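Our after-school club at Rastovness bought the Rorberg hand gripper in May, after the old one lost an argument with a stairwell. It cost $214, or most of a bake sale.

The students take it home and practice picking things up, a hobby their parents have stopped asking about. The blue textured pads are the best part. The thumb lever is stiff for the first 20 grabs and merely rude after that.

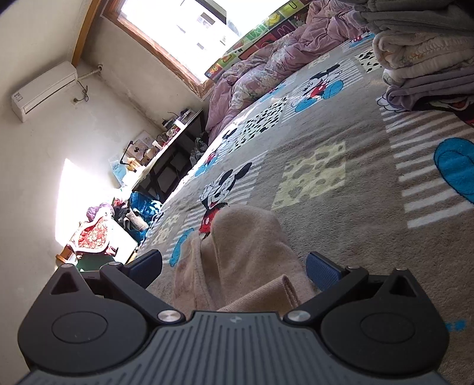 Can a beginner team manage with just one?
One is plenty if you keep a sign-out sheet and someone fierce to guard it. Ours is Chaltu Abera, a ninth grader who has never granted an extension.

Complaints: the manual is 3 pages, two of them warranty, and the carry bag gave up its zipper before we'd scored a point at the Heltanen meet. Soft laundry is still harder than blocks, and I can't blame Rorberg for that. Four stars, the fifth withheld for the zipper.

Related reviews
Fang wheel kit: loud, but it turns
Battery chargers for clubs that forget
Folding practice tables, ranked by pinched fingers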